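Clasificar es formar grupos con objetos que comparten una propiedad. Esa propiedad se llama criterio. El color es un criterio; la forma es otro.

Un cilindro rojo y una estrella roja pertenecen al mismo grupo si el criterio es el color. Si el criterio es la forma, se separan: el cilindro tiene 2 caras planas y circulares – las bases – y la estrella es un prisma de cinco puntas.
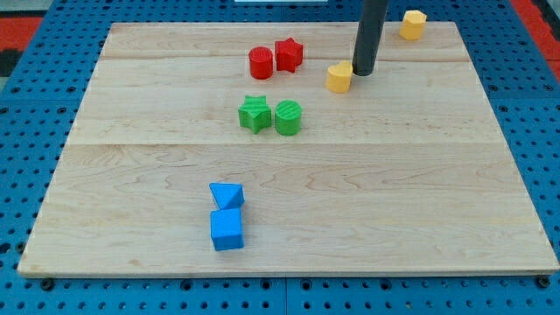
¿Qué es un prisma?
Un cuerpo con 2 bases iguales y paralelas, unidas por caras laterales planas.

El criterio se elige antes de empezar y se mantiene hasta el último bloque.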